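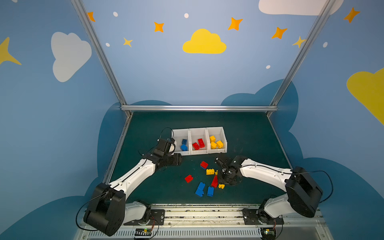 kelmendi_r: Sorting by colour looks tidy but it slows you down once you build. The eye finds a red part in a mixed tray of one shape very quickly. It does not find a particular shape in a tray of red.

Plumau: That holds for small parts. My stock is 1494 pieces, nearly all large bricks for the children's corner at the Torisside library, and there are very few shapes. Colour is the only useful split. I tried shape first in March and gave it up after two sessions.

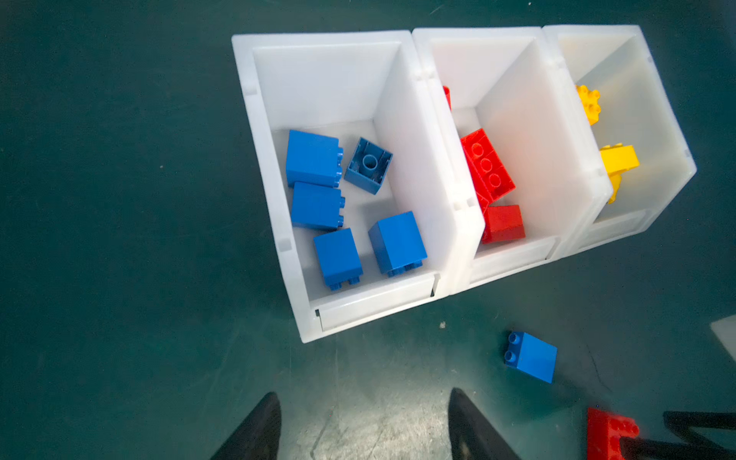
The other point is putting away. A four-year-old can sort by colour without help. Sorting by stud count needs an adult at the table, and we have one adult for the whole room.

poltoletti53: How deep are your trays? Past a certain depth people tip them out to see the bottom, and then the scheme makes no difference.

Plumau: Shallow, with a raised front lip. No lids - they get lost.

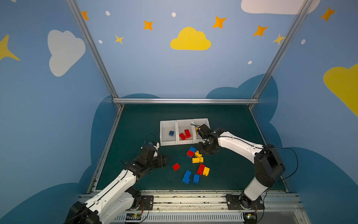

Renata Insaurralde: I disagree with kelmendi_r on the threshold. Below 300 pieces I would not sort at all. Above that, split by shape, and divide by colour only when a single tray overflows.

kelmendi_r: Overflow is a fair test. I would still keep plates apart from bricks from the start.

Plumau: We have no plates, so I will stay with colour. Does anyone wash theirs in a net bag, or by hand?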